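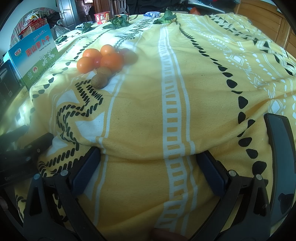
Wiltunari Groceries on Soft Surfaces – data card

Summary

Wiltunari is a small collection of home recordings made with hand-held grippers. The chore is simple to say: groceries lie on a bed and must be picked up and put away. We made it because we wanted to know if a machine can do this work yet. Our short answer is no, with some parts that go better than we expected.

What is in it

The set has 200 recordings from 2 homes, one in Wostow and one in Grevelstead. The items are ordinary shopping: citrus fruits, kiwis, small red fruits, leafy greens, instant noodles, cartons and packages. We did not clean the rooms before recording. Please do not crop the background away, the policy will meet such rooms later.

Why a bed

Most picking work we read uses a hard, flat table in one color. A blanket is harder in several ways. It has folds, it gives way when a finger pad pushes on it, and round fruit can roll into the next low place. A strong print is also a problem for the detector. 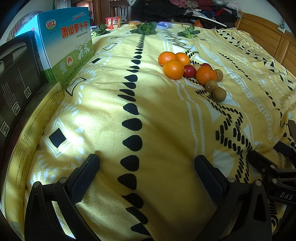 Our first detector marked black shapes in the fabric as objects, and the arm then closed on cloth. After we added 300 labeled stills of blankets with nothing picked yet, this became rare, but it still happens when sunlight falls over the print.

Results with the Farahani baseline

Single citrus fruit with free space on both sides: mostly fine.
Fruit that touches other fruit: the neighbor is often pushed away, and the second try starts from a wrong position.
Kiwis: good grip, but brown on a dark part of the print is missed.
Leafy greens: poor. The fingers take one leaf and the rest stays, or the stem is pressed too much.
Tall cartons: the arm tips them more often than it lifts them.

A person does the whole chore while talking on the phone. The baseline needs someone standing next to it the full time, so we do not call this automation – it is assisted picking.

Known limits

Both homes have good daylight. Evening light is missing. There are no glass items and no eggs. Grip force is not recorded in version 2, only finger opening.

Planned

More leafy vegetables, and a third home if we find one. Corrections to labels are welcome, please give the recording number and the time in the recording.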